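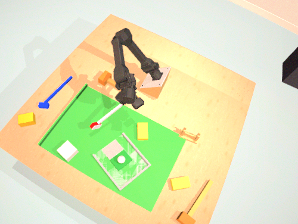 옹이와 나뭇결이 은은하게 드러난 밝은색 사각 나무 테이블.

트리네오, 식탁 수선 서비스 '브라리에' 시작
"냄비 자국은 죄가 없습니다" 긁히고 눌린 나무 식탁을 버리기 전에 한 번 더 들여다보는 서비스

2021년 3월 21일, 즉시 배포 가능

나무 가구 제작사 트리네오(Trineo)가 나무 식탁 수선 서비스 '브라리에(Brarier)'를 정식으로 시작한다. 다른 회사에서 만든 식탁도 받는다. 출처를 알 수 없는 식탁, 중고 장터에서 밤늦게 업어 온 식탁, 시댁에서 물려받았는데 마음에 든다고 말해 버린 식탁도 접수할 수 있다.

가구를 만드는 회사가 가구를 덜 사게 하는 서비스를 내놓는 일에 대해서는 사내에서도 이견이 있었다. 영업팀은 발표 자료의 첫 장을 보고 조용히 물을 마시러 나갔다. 그러나 지난 8월부터 진행한 시범 운영 기간에 600건이 넘는 문의가 들어오면서 논의는 싱겁게 끝났다. 문의의 상당수는 "새로 사야 하나요?"로 시작했고, 답은 대개 "아니요"였다.

수하 마하스네(Suha Mahasneh) 트리네오 대표는 "우리 집 식탁에도 전골냄비가 남긴 동그라미가 있다"며 "손님이 오면 그 위에 과일 접시를 올려 두는데, 어느 날 과일이 떨어졌기에 이 서비스를 기획했다"고 밝혔다.

■ 어떤 상처를 고치나

브라리에의 수선 항목은 모두 21가지다. 흰 열 자국, 물컵 자국, 포크로 찍힌 자국, 볼펜이 종이를 뚫고 내려간 수학 숙제의 흔적, 햇볕을 한쪽만 받아 두 가지 색이 된 상판, 마른 겨울을 넘기며 벌어진 이음매 등이 포함된다. 매니큐어 제거액을 쏟은 자국은 별도 항목으로 분리했다. 시범 운영에서 이 항목이 예상보다 훨씬 인기가 많았다.

수선은 세 단계로 나뉜다. 가장 가벼운 '손질'은 방문 기사가 집에서 마감을 정리하고 오일이나 왁스를 다시 먹이는 작업이다. '부분 수선'은 찍히거나 탄 자리를 메우고 주변 색에 맞춘다. '전체 수선'을 신청하면 상판을 공방으로 옮겨 기존 마감을 걷어 내고 처음부터 다시 칠한다. 이 기간에 가족이 어디서 밥을 먹을지는 각 가정의 판단에 맡기되, 원하면 접이식 식탁을 빌려준다. 접이식 식탁은 예쁘지 않다. 너무 예쁜 것을 빌려주면 돌려받기 어렵다는 공방의 의견을 반영했다.

모든 상담은 30분 안에 마치는 것을 원칙으로 한다. 시범 운영 때는 시간 제한이 없었는데, 식탁 이야기는 보통 그 식탁에 앉는 사람들 이야기로 번졌다. 상담원들은 신청인의 사돈 관계까지 알게 되었고, 정작 상판의 수종을 묻지 못한 채 전화를 끊기도 했다.

■ 고치지 않는 것도 있다

음포 엥겔브레히트(Mpho Engelbrecht) 수선 책임자는 옹이를 없애 달라는 요청은 정중히 사양하고 있다. 옹이는 나무에 가지가 나 있던 자리이며 흠이 아니다. 옹이 둘레에 잔금이 생겼거나 속이 빠졌을 때에는 메움 작업을 하지만, 멀쩡한 옹이를 덮어 칠하는 작업은 항목표에 없다.

엥겔브레히트 책임자는 "옹이가 눈처럼 보여서 밥 먹을 때 부담스럽다는 분이 계셨다"며 "상판을 반 바퀴 돌려 드렸더니 이번에는 남편분이 부담스러워하셨다. 두 분이 타협하신 것으로 안다"고 말했다.

색을 새것처럼 되돌려 달라는 요청에도 한계가 있다. 밝은 색 나무는 빛을 받으면 대체로 누렇거나 붉은 기가 돌기 시작하고, 일부 짙은 나무는 거꾸로 옅어진다. 전체 수선으로 겉면을 걷어 내면 처음 색에 가까워지지만 시간이 지나면 다시 변한다. 회사는 이 내용을 견적서에 굵은 글씨로 적어 두었다. 시범 운영 때는 가는 글씨였다.

무늬목을 얇게 붙인 상판은 여러 번 갈아 낼 수 없다. 이런 제품은 먼저 두께를 확인하고, 갈아 낼 여유가 없으면 표면 손질만 권한다. 무늬를 인쇄한 상판은 아쉽게도 대상이 아니다. 다만 신청인 가운데 자기 식탁이 인쇄 무늬라는 사실을 상담 중에 처음 알게 되는 경우가 있어, 상담원들은 이 소식을 부드럽게 전하는 방법을 따로 교육받았다.

■ 공방은 플리수사우에

수선 작업은 트리네오의 플리수사우(Flisusau) 공방에서 한다. 원래 전시용 가구의 도장을 맡던 곳으로, 지난겨울 환기 설비를 바꾸고 상판을 세워 말리는 선반을 새로 짰다. 공방 한쪽에는 상담실이 있고, 그 안에는 사포 번호별로 갈아 낸 나무 조각과 마감재 견본이 벽을 따라 걸려 있다. 방문객은 만져 볼 수 있다. 무광과 반무광의 차이를 말로 설명하려던 시도는 모두 실패했다.

마감재는 오일, 하드 왁스, 수성 바니시 가운데 고를 수 있다. 오일은 손맛이 좋고 부분 보수가 쉬운 대신 주기적으로 다시 발라야 한다. 수성 바니시는 물과 얼룩에 강하지만 깊게 긁히면 그 부분만 감쪽같이 고치기가 까다롭다. 하드 왁스는 그 사이 어디쯤에 있다. 어린아이가 있는 집에는 보통 바니시를 권하고, 관리하는 재미로 가구를 사는 사람에게는 오일을 권한다. 관리하는 재미로 샀다고 말하면서 여태 한 번도 바르지 않은 사람에게는 다시 바니시를 권한다.

운송은 람퍼사드(Rampersad)가 맡는다. 람퍼사드는 악기와 유리 진열장을 전문으로 옮겨 온 업체로, 시범 운영 기간부터 트리네오와 함께 일했다. 기사들은 상판을 담요로 감싸 세운 상태로 운반하며, 엘리베이터에 들어가지 않는 식탁은 현장에서 다리를 분리한다. 애초에 그 식탁이 어떻게 집에 들어갔는지는 신청인도 모르는 경우가 많다.

■ 보증과 이용 방법

부분 수선과 전체 수선에는 2년 보증이 붙는다. 정상적으로 쓰는 동안 메운 자리가 빠지거나 마감이 들뜨면 무상으로 다시 작업한다. 뜨거운 냄비를 바로 올려놓은 경우는 보증에서 제외된다. 회사는 수선을 마친 식탁마다 냄비 받침을 하나씩 동봉한다. 보증 조항보다 읽기 쉽다는 평가를 받았다.

신청은 트리네오 홈페이지의 브라리에 메뉴나 전화로 할 수 있다. 상판 전체가 보이는 사진과 상처를 가까이서 찍은 사진을 함께 보내면 견적이 빨라진다. 사진을 찍기 전에 식탁을 치울 필요는 없으나, 상처가 영수증 더미 아래에 있다면 그 부분만이라도 치워 주기를 부탁한다. 상처 옆에 동전을 하나 놓아 주면 크기를 가늠하기 좋다.

견적은 무료이며, 견적을 받은 뒤 마음을 바꾸어도 비용은 없다. 실제로 시범 운영 때 견적서를 받고 나서 "그냥 정든 셈 치겠다"고 답한 신청인이 적지 않았다. 수선팀은 이 결정도 훌륭한 수선 방법의 하나로 보고 있으며, 영업팀의 견해는 아직 정리되지 않았다.

■ 집에서 먼저 해 볼 일

트리네오는 서비스 시작에 맞춰 가정용 관리 안내문도 홈페이지에 올렸다. 내용은 단출하다. 흘린 물은 바로 닦고, 젖은 행주를 상판 위에 펼쳐 말리지 않는다. 난방기 바로 옆은 피한다. 식탁보를 늘 깔아 둔다면 가끔 걷어서 색이 고르게 변하도록 한다. 오일 마감 상판은 표면이 푸석해 보일 때 얇게 한 번 바르고, 남은 오일은 마른 천으로 완전히 닦아 낸다. 오일을 닦은 천은 뭉쳐 두면 저절로 열이 올라 불이 날 수 있으므로 물에 적셔 펼쳐서 말린 뒤 버려야 한다. 이 부분만큼은 농담이 섞여 있지 않다.

인터넷에 널리 퍼진 마요네즈 요법과 치약 요법도 안내문에서 다루었다. 마요네즈의 기름기가 옅은 흰 자국을 잠시 가려 줄 때는 있으나 냄새가 남고, 치약에는 연마 성분이 들어 있어 그 자리만 광이 달라질 수 있다. 엥겔브레히트 책임자는 "둘 다 바르고 오신 분의 식탁에서는 민트 샐러드 냄새가 났다"고 전했다.

트리네오는 올해 8월까지 의자와 벤치로 수선 대상을 넓힐 계획이다. 삐걱거리는 의자에 대한 문의가 이미 들어오고 있다. 마하스네 대표는 "식탁은 가만히 있기라도 하지만 의자는 사람이 앉은 채로 뒤로 젖힌다"며 "항목표를 만드는 데 시간이 조금 더 필요하다"고 덧붙였다.

트리네오 소개
트리네오는 나무 식탁과 의자, 수납장을 만드는 가구 제작사다. 플리수사우에 공방과 상담실을 두고 있으며, 주문 제작과 수선을 함께 한다. 상담실에서 내는 커피는 맛이 평범하지만 받침은 반드시 함께 나온다.

문의: 트리네오 홍보 담당 | © 2021 Trineo. 무단 전재를 금합니다 | 맨 위로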